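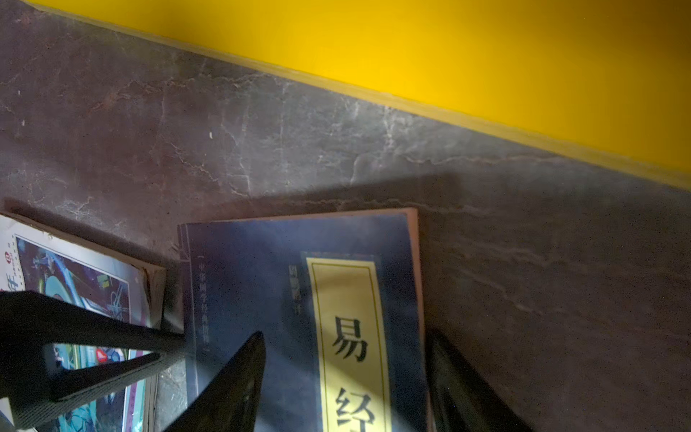
A blue book and a magazine on the floor by the yellow wall.

Print this story
E-mail this story

The Ridau Ferry

Bheki Coetzee had the ticket window at Ridau for 16 years, and in April they told him the ferry would stop. The bridge at Edudon was finished. A car could cross in the time it took him to make change.

On the last morning he sold a ticket to a woman with two suitcases and a birdcage. There was no bird in it.

"Is it really the last day?" she asked.

"Last boat is at noon."

"My grandfather came over on this ferry."

"Not this one," Bheki said. "This one is newer. The first was 1895."

She thought about that and paid. He gave her the receipt, number 500 on the roll, and she folded it into her glove.

By noon he had reached 506. He sold that one to himself, put the coins in the drawer and wrote it down in the book. Then he locked the window and walked down the ramp.

The woman was on the bench at the stern with the birdcage on her lap. He sat at the other end. The river was brown and high, and the engine made it hard to talk.

"Where do you go now?" she said, halfway over.

"My sister has a place in Akpan. She wants me to fix the roof."

"Can you fix a roof?"

"No," he said. "She can't either."

On the far side a boy took the rope and tied it badly. Bheki tied it again. He carried one of the suitcases up to the road – it was heavier than it looked – and they waited for the bus.

E-mail this story
Print this story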